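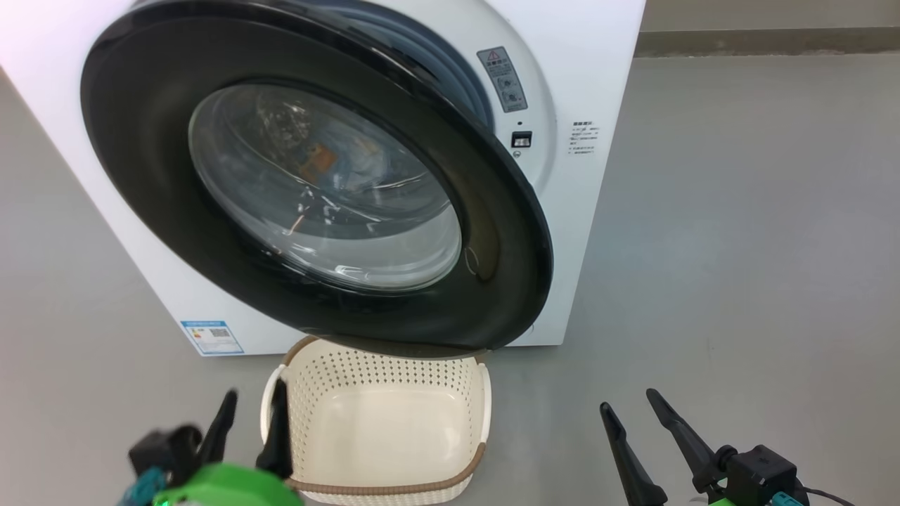
ok so I moved to Zistville in September and I have now had enough time to form opinions about the neighborhood laundry situation, the bus, and the bread. mostly the bread. thread

background: I grew up in a house where bread came in a bag and had one job. then my roommate Efua brought home a loaf from Asante, the bakery on the corner by the bus loop, and I ate four slices standing up with my coat on

it's a sweet bread, kind of dense, a little nutmeg in it. you can tear it. you can also toast it, but the sugar catches fast so stay by the toaster (I have set off our smoke alarm with this information)

naturally I decided I had to make it myself. I had never made bread. I had made one banana bread in my life and it came out gray

attempt one: I used yeast that moved here with me from my last place. I don't know how old it was. the packet had a phone number on it with no area code. the dough sat on the counter for the whole evening and did nothing at all

attempt two: new yeast! it rose so much! then I put it in a pan that was too small and it climbed over the sides and welded itself to the oven rack. Efua ate the part that was in the pan and said the middle was "almost there" which I have decided to take as a compliment

at this point I did the thing you're supposed to do first and asked somebody. Kobina Aidoo runs the morning bake at Asante and he is very patient with people who come in at 7 am with questions and flour on their sleeve

his first question was how long I knead it. I said until it looks nice. he closed his eyes for a second

his advice, typing it up exactly as I wrote it on the back of my receipt: warm milk but you should be able to hold a finger in it. butter goes in LATE, after the dough comes together. knead longer than you want to. grate the nutmeg fresh, the jar stuff is dust

also get a scale. I fought this one. I own cups, the cups have numbers on them, what more do you want. but I scooped the same cup of flour a few times on Efua's scale and got a different weight every single time so ok, fine, Kobina wins

so for the people already in my replies asking: 455 grams of bread flour, 100 grams of sugar, 2 teaspoons of nutmeg. I'm not posting the rest until I've made it work more than once, I have some pride

attempt three was the good one. brown on top, soft inside, came out of the pan when I asked it to. I walked around the apartment holding it. I sent a picture to my mother and she wrote back "who made that"

took half of it over to Usman downstairs as an apology for the smoke alarm. he gave me back the plate the next day with tamarind candy on it so I think we're good now. possibly we're friends

someone asked about the bus so quickly: it's fine. it comes when it comes. the driver on the late one plays old ballads and sings the high parts and I would not change a thing

and the laundry opinion, I did promise one: go at 9 at night. everybody and their cousin is down there before dinner. also check your pockets, I put a whole pack of gum through last month and my good black pants still smell like wintergreen

next up I want to try the version with coconut. Sena Dramani (she's at the register most mornings) told me her aunt toasts the coconut first and soaks it in a little of the milk, and then she refused to say anything else because the aunt would know

if you have a coconut bread you love please send it to me. weights if you've got them. I'm a scale person now, I've changed

update: Efua says the scale is hers and she wants it back on her side of the kitchen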